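Netetent gripper kit, soft food handling, worth it?
Forum > Small Shop Automation > Grippers and Tooling

crumbtray
Anyone running the Netetent two finger kit on bakery stuff? Quote came in from Aguiar, they want us to commit by December. We do rolls, rounds, sliced stuff into baskets. Sales guy says "gentle on anything." Sure. Looking for real use not the brochure

lakmal_k
Had one on trial 2 weeks. Setup was fine, took me a morning. Force setting goes 0 to 80 in the app and the default is way too high for bread. Start at 19 and creep up. Wrist cam is included, thats the part I liked most.

Grabbed this off the wrist cam, stack of rounds next to the basket:

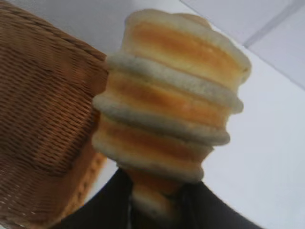

Five slices in one grip, held from the bottom end. Force at 19.

Look at the bottom one, thats where the fingers are. Rest of the stack just leans on it. Edges not lined up great but I'll take it for the price.

josee.g
Not sold. Stack is all stepped in and out, and you're holding it by the narrow end. What happens when the arm speeds up? We had the Fosisley suction head before this and for single pieces it was way faster.

lakmal_k
Suction on soft bread?? Ours pulled crumbs into the filter all day. And I run the arm slow with a stack, obviously. Never said full speed

josee.g
We cleaned ours every shift, no drama. Slow arm is kind of my point tho. If you have to crawl, what are you paying for

burusmont_bob
Running 2 of these at the Burusmont plant. Josée is right on speed, Lakmal is right on crumbs. We pick singles fast, stacks slow. Camera focus is meh up close, bottom of the pic goes soft on ours too. Finger pads wear, order spares up front becuase shipping is a pain

crumbtray
Useful, thx. Does it mark the crust? Customer is picky about that

lakmal_k
At 19 no marks I could find. At 30 yes.

josee.g
Ask Aguiar for a trial on YOUR bread. Dont go by somebody elses pic, no offense Lakmal

lakmal_k
none taken. agree on the trial

crumbtray
Emailed them at lunch. They'll do 5 days, we pay freight. Will post numbers when I have them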